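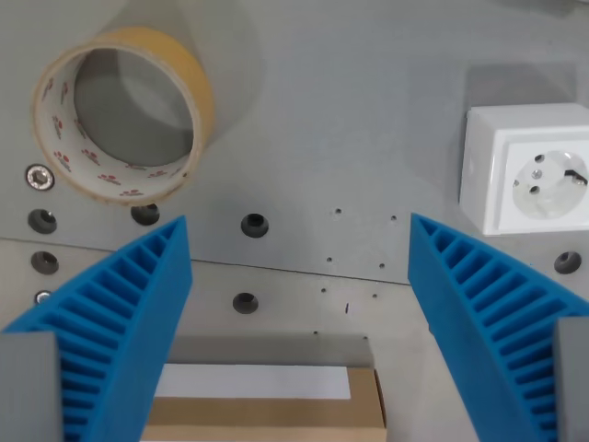
I have opinions about packing tape now, which is a sentence I would have laughed at back in the spring. When you move a whole studio's worth of yarn, glaze samples and other people's half-finished sweaters from one end of Wamano Street to the other, you go through a lot of the stuff, and you start to notice things. The tan see-through kind is the one I keep going back to (the clear kind disappears on the roll and I can never find the end!). And I had been using it for weeks before I looked at the inside of the cardboard core and saw it's white, printed with rows of little red shapes. Paw prints? Flowers? I've asked everyone who comes through the door and we're split. I say paws. My sister says flowers and that I need to sleep more.

Anyway, we're in! Mostly! The new Muvstead space opens for drop-in hours this Wednesday, and if you come by you'll have to forgive the boxes, because there are over 30 of them still taped shut along the back wall and I wrote "MISC" on way too many. If you lent us a loom part or a set of needles before the move, it's in one of those, I promise, and I'll get it back to you in July.

A few things I learned, for anyone with a move coming up. Books and yarn should never share a box. The books sink, the yarn puffs up, and the bottom gives out on the stairs. Ask me how I know. Small boxes for anything heavy, big ones for the fluffy stuff, and run the tape down the middle seam twice and then once across each end, pressing it down hard with the side of your hand. I used to do one skinny strip and hope for the best. I also used to tear tape with my teeth, and my dentist would like me to stop, so please get a dispenser or at least keep a pair of scissors tied to your belt loop. Mine were on a length of leftover sock yarn and I looked ridiculous and it was great.

Fold the end of the tape under before you put the roll down. Just a little tab, half an inch. I know you know this. I know it too, and I still spent a good chunk of one evening picking at a roll with my thumbnail while the pizza got cold.

Tadeo Gaete brought his van and two very patient cousins, and he would not take gas money, so I've knitted him a hat. Tadeo, if you're reading this, the hat is a surprise, forget you saw that. He's also the one who figured out the kiln shelves could ride upright between the couch cushions from the old waiting area. Not one chip! The mugs were another story. We lost 9, most of them mine, and most of those ugly anyway, so I'm calling it a fair trade. The pieces are in a bucket by the sink if anybody does mosaics.

We're at 1,056 square feet now, up from a space where two people couldn't both use the ironing board and breathe. There's a long wall on the east side for the Flirnico show, and I'd love to have it hung before the summer kids start. If you're in the show and haven't sent me your titles and sizes yet, please do, even if the title is "Untitled, blue."

Last thing. I bought too much tape. I have a stack of unopened rolls in the office and a bag of broken-down boxes that I'd love to see go to someone who's moving. The Namboodiri twins have already claimed the wardrobe box for a puppet theater, so that one's taken, but everything else is up for grabs. Come get some, and while you're here look inside the core of a roll and tell me what you think. There's a tally sheet on the fridge, and paws is ahead by two.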